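Haratis Course Materials List

README, updated 17th June

Required and optional books plus kit for campus courses, one row per item. Sepúlveda and Lemero campuses only. Mudov comes in August, if they send the lists.

What's in it
items.csv - around 2,000 rows. course code, title, edition, new price, used price
courses.csv - course code, campus, term
photos/ - tabletop shots

Known problems
Edition field is a mess for Lemero. Some say "3rd", some say 3, some blank
15 courses list the same book twice, havent merged them yet
Prices are shelf prices, no tax
Used price of 0 means none in stock, not free
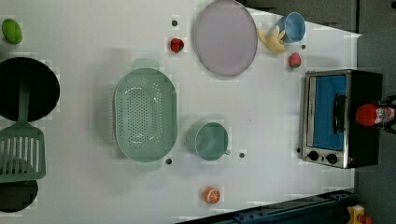

Play kitchen items, mint-green colander and cup, green slotted spatula.

Use
Fine for class projects and price comparison. Dont resell the list. Check the edition with your instructor before you buy anyting.

Fixes: open an issue, put the course code in the title.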